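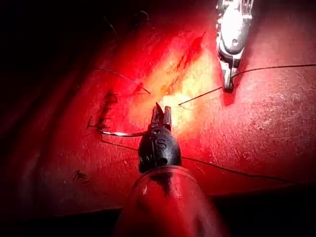 Needle in one set of jaws, thread in the other.

Posted in: Lab Diary, Robot Learning | 2 comments

So I finally hit 18 sessions of sewing for Haltis, and I promised I'd write about it! Haltis is our suturing model, and all it does at the moment is watch. I drive the two instruments from the console, run a stitch, tie it off, snip, go again, and every try gets saved with the video and the joint positions side by side.

We're at 3,072 tries as of tonight. Of those, 2,847 made it through my first cleanup pass, and the rest were mostly me starting a recording and then stopping to scratch my nose.

The part I keep going back and forth on is the messy ones. Say I grab the needle too close to the tip, let go, and take it again at a better angle. My first instinct was to toss those (they're ugly to watch), but the model needs to see somebody get out of trouble, so I tagged 352 of them as "recovery" and kept them in. I'm really curious what that does to the next training run.

Glare is still bugging me. The middle of the pad blows out nearly white and the corners go black, and dark thread in a dark corner is a pain to label. I've tried turning the light down, but then I can't see my own knots, so for now it stays bright.

Next up is left-handed needle passes, which I'm terrible at. I want a decent pile of those before January, plus a new batch of pads, because I'm running out of clean spots to stitch.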